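**Inventory**

Morfudd Penry had 27 lines on the sheet and one working pen. The landlord's agent wanted the flat cleared by six. The sheet had been drawn up by her brother-in-law, Arwel Phillips, who assessed water damage for a living and wrote everything down in the order in which he met it.

The columns were: item, condition, destination. There were three permitted destinations. K meant keep, G meant give, T meant tip. Arwel had ruled out a fourth column for things not yet decided.

"Line one," he said. "Kettle."

"Works," she said. "G."

He wrote it down. The kettle went into the box by the door, with the cord wound twice around the base and the plug tucked under.

They did the high cupboard first. Her aunt Annatjie Coetzee had stored things by weight, heaviest at the bottom, and had labeled each shelf with a strip of tape giving the month it was last wiped. The newest strip said February. Morfudd peeled it off and stuck it to the back of her hand while she worked. Arwel looked at the hand and did not enter it.

Lines two through nine were pans. Two had loose handles. The screws were sound but the holes had worn oval, so that tightening them did nothing past a quarter turn. T, both. The rest nested properly and went to Hanna Laskowska on the second floor, who had asked for them in writing.

Line ten was the toy box.

It had not been on Arwel's first draft. Annatjie had looked after children from the building for thirty years, a few at a time, and had kept a set of pretend groceries on the low table so that they would leave the real ones alone. There was a till, which no longer opened. There was a cloth bag of coins from the Gerlach savings bank, stamped tin, no value. Arwel weighed the bag on the kitchen scale: 300 grams.

"Is that a column now?" she asked.

"No. I wanted to know."

He proposed entering the groceries as one line. She said they were separate objects with separate conditions. He considered this and agreed it was technically correct, and turned the sheet over to use the back.

Percy Lozano came up at three with the hand truck. He had been one of the children. He was thirty-four and drove a delivery route out to Dasbridge, and he stood in the doorway with his cap on and asked whether the shop was still open.

"Stocktaking," Morfudd said.

"She used to make us set it out again before we could go home. Plate in the middle. Fruit beside the plate. Cloth at the front, flat, for the customer to put things on." He thought about it. "The cloth had to be flat or you lost your change."
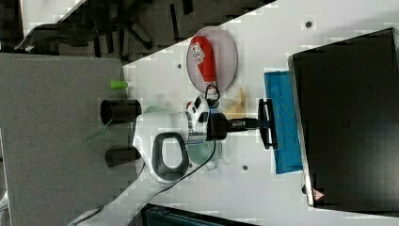 "What was the change?" said Arwel.

"Two coins. It was always two coins, whatever you bought."

Arwel wrote *two coins* in the margin – the first thing he had put there all day – and drew a box around it.

Percy took the pans down to Hanna, then the kettle box, then the folding chairs. The lift was rated for 300 kilos and stopped a hand's width short of each floor, so the truck had to be tipped back and lifted over the sill. He did this nine times. On the last trip he took the till under one arm without asking which column it was in.

By five the sheet stood at 26 lines complete. The gas was off at the valve. The meter read 2314, and Arwel copied the figure onto the agent's form and signed under it.

"Line ten," he said. "I have condition. I don't have destination."

Morfudd pulled the tape off her hand. It had lost most of its stick. She pressed it to the lid of the toy box, where it held at one end.

"K," she said.

"All of it?"

"As one line."

He turned the sheet back to the front, crossed out the separate entries with a ruler, and wrote the letter in. Then he counted two coins out of the bag, put them on the windowsill for Percy, and went to find the light switch.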